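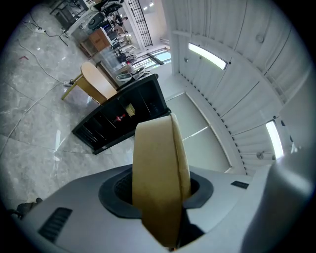 Gripper cell, setup and upkeep: minutes of the August meeting

Last updated: August, 16:40

Present: Gianni Monti (chair), Dulstead site team, two from Palaniappan by phone. Apologies from Avach.

1. Minutes of the last meeting
Agreed, with one change. The spare collar was ordered from Pledel, and the minutes had it down as Avach.

2. Finger wear
The beige finger is slightly worn on its face but still smooth. It stays on for now. Gianni asked that the narrow groove down the side be brushed out at each service and never scraped. The gap between the finger and the inner rim of the collar is to be checked with the feeler gauge all the way round and written in the log. Last month only the front was done.
Action: site team.

3. Service interval
The log stood at 1872 cycles when the finger was last taken out. Palaniappan want it out every 700. Gianni thought 950 was enough for the parts we are handling. After some discussion it was left at 700 until the new collar has been fitted, then to be looked at again.

4. Vent
The ribbed vent on the housing is to be vacuumed with the soft nozzle. No compressed air, as it pushes dust inwards. The site team said the nozzle has gone missing again. Gianni will buy another and keep it with the gauge.
Action: Gianni.

5. Homing fault
The gripper stopped during homing on five mornings. Restarting cleared it each time. Palaniappan suspect the connector at the back of the housing and asked for it to be reseated and the screws marked with paint. If it stops again, save the controller log before restarting. Two of the five logs were lost.
Action: site team to reseat, Palaniappan to read the three logs we have.

6. Power and cables
Power strips on the floor are to be kept off the route used for moving the gripper. Labels for the plugs were agreed. Cable covers were priced at around £60 and approved.

7. Any other business
Avach have asked for a copy of the setup sheet. The current one still shows the old zero position, so it will be corrected before it goes out.

Next meeting at 10:30, same room, date to be sent round by Gianni.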